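Food & Drink > Keeping and Storing > Meat and Deli

How long does sliced cured meat really last once it's open?

Bendik Skjelbred
The pack says to eat it within 2 days of opening. My father kept a whole ham hanging in the basement in Eide from November until it was gone, and he is 80 percent ham and in excellent health. Is the two-day thing real or is it written by lawyers? I live alone and I am not eating a pack of dry-cured beef every other night.

Liv Isaksson
Partly lawyers, but your dad's ham isn't a fair comparison.
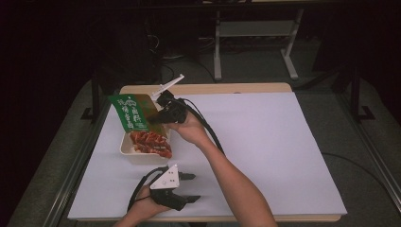 A whole ham has one outside and a lot of inside, and the outside gets cut away when it turns ugly. Slicing makes everything outside. Every slice has been handled by a machine and then sealed up, and the sealing is doing half the work. Once you have an open tray with the dark red slices piled up like that and the sleeve coming off, the clock is running. I go by the label, and if I know I won't finish, I freeze half the day I open it, flat, with baking paper between the slices. It thaws in the fridge overnight and is fine on pizza, less fine on a plate in front of guests.

Two things I'd stop doing if you do them: leaving the pack on the table through a long Sunday breakfast, and folding the film back over and calling that closed.

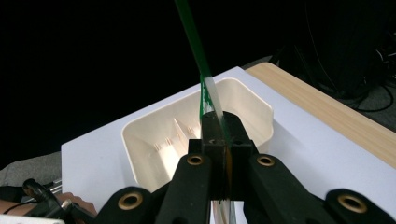
Use a box with a real lid and put it on the coldest shelf, usually the bottom one. The door is for mustard. And write the opening day on the lid, or in a week you'll be standing there at 11 p.m. negotiating with yourself.

Kjell Kvam
Never read a label in my life. Smell it. If it smells ok eat it.

Cinzia D'Amico
Please don't go only by smell, Kjell. Some of what makes you sick has no smell at all, which I learned on a camping trip to Gusermont and will not be describing. Bendik, ask at a deli counter for four slices at a time. They'll sigh at you. You get used to it.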